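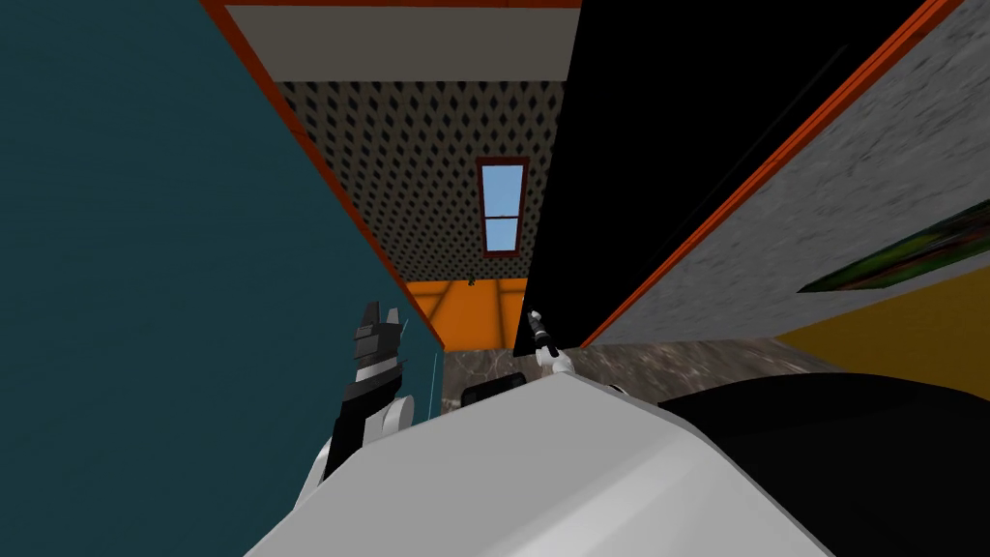
The simulated hallway from the robot's own viewpoint, with the teal wall on the left and the red-framed window at the far end.

Robots on the Guest Floors: Your Questions

Many of you stopped Zamfira Matei in the break room after the December meeting, and she wrote down everything you asked (thank you, by the way, for asking so much!). We've gathered the answers on one page for everyone who works at the Trarnosgate hotel.

What will the robot do?
To start with, hallway work: carrying fresh linen up from the laundry, collecting trays left outside doors, and bringing things guests call down for at night. It has two arms with grippers, so it can pick things up as well as carry them. It won't make beds or clean bathrooms, and it won't go into a room while a guest is there.

Why are we looking at a computer version of a hallway?
The team at Nieminen practices in simulation before anything rolls onto our carpets. The colors are much bolder than ours, I know, and several of you have told me you'd rather work in that hotel than this one. They try out lots of different walls and floors so the software doesn't get too used to one building.

Is anyone losing their job?
No. Housekeeping keeps the same number of positions and the same contracted hours. What will change is how the hours are spent, with less pushing of carts and more time in the rooms. If you think your own shift will look very different, please come and talk it through with Volkan Kocabaş, and bring your schedule along.

Who gets trained, and is it paid?
Everyone on the guest floors gets two paid sessions with Moushumi Mollah. You'll learn how to send the robot on a trip, how to stop it, and what to do when it's sitting in front of the service elevator and you need to get by.

What if it breaks something, or gets in my way?
Press the stop button and call the front desk. You won't be blamed for stopping it, even if it was doing fine.

Does it record us?
Its cameras help it find its way. Managers can't use the pictures to check your breaks or your speed, and that's in the written agreement, which you can read in the staff office.

When does it start?
On floor 3 first, on the late shift only. Anoma Seneviratne has the sign-up sheet if you'd like to be there for the first runs.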